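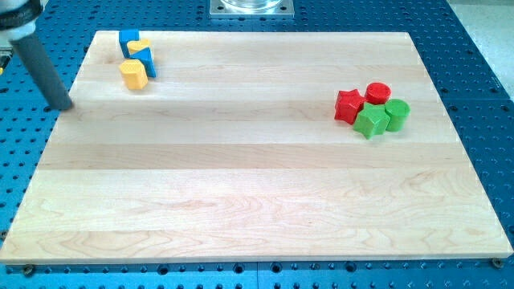 Maple board on a blue table

Questions from Witnesses, Inis County Court
Last revised 7/21/18

I received a subpoena. Do I have to come?
Yes. A subpoena is an order of the court. If the date is impossible for you, please call the lawyer whose name is at the bottom of the paper and do this as early as you can. Only the judge can excuse you.

Does it mean that I am accused of something?
No. Most of the people who get this paper saw something, heard something, or keep records which the court needs. If you worry that your answers can bring trouble to yourself, speak with your own lawyer before the hearing.

Where do I go?
Come to the Fallahi Building and take the stairs or the elevator to Room 305. Give your name at the desk and show the subpoena. Do not go directly into the courtroom, even when the door is open.

How long will I wait?
It is difficult to say. Some witnesses are called in the first hour and others wait until the afternoon. Bring a book and something to eat. The snack machine on the second floor takes only coins.

Can I listen to the other witnesses before my turn?
Usually not. In many cases the judge orders the witnesses to stay outside until they testify. Please also do not discuss the case in the hallway.

My child must testify. May I sit with her?
You may ask for it. Write to Shahram Ansari in the witness office before the hearing and tell him the age of the child. He passes the request to the judge, who decides. We have a separate small room where children can wait. If you are also a witness in the same case, bring another adult who is not.

Will I be paid?
There is a small fee for each day and a payment for travel. Fill in Form 2055 and leave it at the desk. Keep a copy for yourself. Payments for hearings held in September are sent together with those of the next month.

What if someone contacts me and tells me not to testify?
Call the police, and after that call us. Save the messages and do not answer them.

Can I use my phone?
It must be turned off inside the courtroom. Recording and taking photos are not permitted there.

I do not speak English well.
An interpreter is free of charge. Ask Uriel Escobedo, extension 2000, and say which language you need. A family member cannot interpret for you in court.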